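El nudo suelto también cuenta

Opinión -- 2020-09-01

En la enseñanza de la sutura se mide casi siempre lo que es fácil de medir: el tiempo y el número de puntos. La rúbrica que usamos en Steltbridge desde marzo asigna 5 criterios a cada ejercicio, y solo 2 se refieren al tejido. Los otros tres puntúan la velocidad, la economía de hilo y el orden de los pasos. Mi posición es que el reparto está invertido y que conviene corregirlo antes de que empiece el próximo grupo.

Un cierre con puntos sueltos se juzga por tres magnitudes que cualquiera puede comprobar con una regla y una lupa: la distancia entre puntos, la distancia de cada punto al borde y la longitud de los cabos. La primera se enseña bien. La segunda se enseña a medias. La tercera apenas se menciona, y es la que más varía entre un punto y el siguiente en un mismo ejercicio, incluso cuando el espaciado es regular.
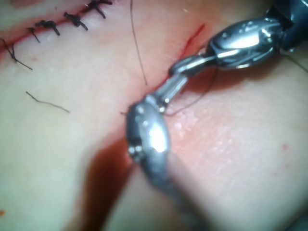
El cabo largo no es un defecto estético. En piel, un cabo excesivo se engancha en el apósito o se enreda con el punto vecino; uno demasiado corto deja el nudo sin margen si el material tiene memoria. Una rúbrica que acepta cualquier longitud está diciendo al alumno que el gesto termina al apretar, cuando termina al cortar. Lo mismo vale para los recortes de hilo que quedan sobre el campo. Retirarlos lleva un momento y debería puntuar.

La segunda objeción se refiere al soporte. Las almohadillas de silicona toleran mucho más de lo que tolera la piel. No se edematizan, y un borde estrangulado conserva el mismo color que uno bien afrontado. El alumno que aprieta de más obtiene una línea cerrada y recta, con un aspecto excelente, y aprende una tensión equivocada. He revisado 1328 ejercicios archivados con el sistema Liltus y en 300 de ellos el comentario del instructor se limita a la palabra «correcto». Ese comentario no distingue entre afrontar y comprimir.

Se suele responder que la tensión no puede evaluarse a simple vista. Es cierto en parte. Puede evaluarse, en cambio, el surco que deja el hilo al retirarlo, y puede compararse la almohadilla antes y después. El protocolo Chornovol que aplicábamos antes lo exigía; se abandonó por lento. A mi juicio fue un error: el tiempo que ahorra la revisión rápida se paga después en hábitos que cuesta corregir.

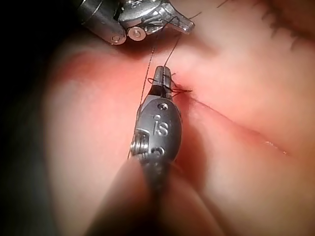 Línea de incisión en una almohadilla de silicona, con el hilo negro de sutura sobre su extremo.

Queda la cuestión del desgaste. Una almohadilla reutilizada presenta cortes antiguos y orificios de aguja que guían la aguja nueva. El ejercicio se vuelve más fácil y la nota sube sin que suba la destreza. Las fichas de Restamport no registran el número de usos, de modo que dos resultados idénticos pueden proceder de soportes muy distintos. Bastaría con anotar una cifra en el reverso.

Propongo, por tanto, tres cambios concretos: puntuar la longitud de los cabos, inspeccionar el surco tras retirar al menos un punto y registrar los usos de cada almohadilla. El tiempo puede seguir anotándose en la ficha -- sin peso en la nota final hasta que el cierre sea aceptable.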